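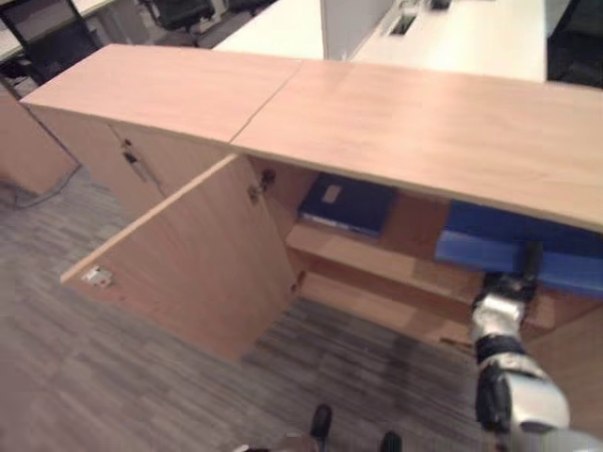 Marianna Bednarek thinks the low cabinet should stay as it is until July, when the Simard order is closed. Her view is that people know where things are. I doubt it. I asked for the Tirel calibration sheets twice in December and got two different answers, both wrong.

January 6, 2019. Cabinet, continued.

Started with the shelf. Dark blue binder is lying flat with a label on it, as usual. According to the old list it holds the Resby test records, 100 sheets. The list also says 34 sheets of drawings, and I have yet to meet anyone who has seen those.
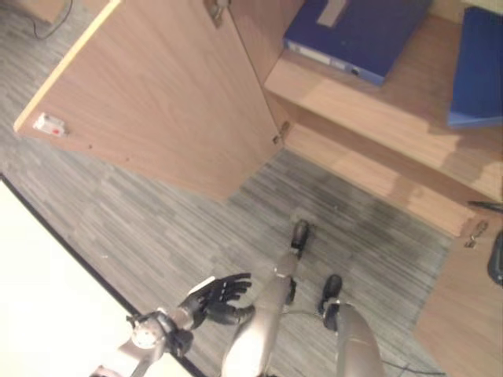

The plan from the Mindbridge people was to put a number on every binder and keep an index on the shared drive. Fine on paper. We tried that with the drill bits, nearly 70 entries, and it was out of date in a month. I'd sooner have a plain label on the spine and binders standing up.

To do: check the hinge screws, find the second key, ask M. again about the drawings. Not holding my breath on the key.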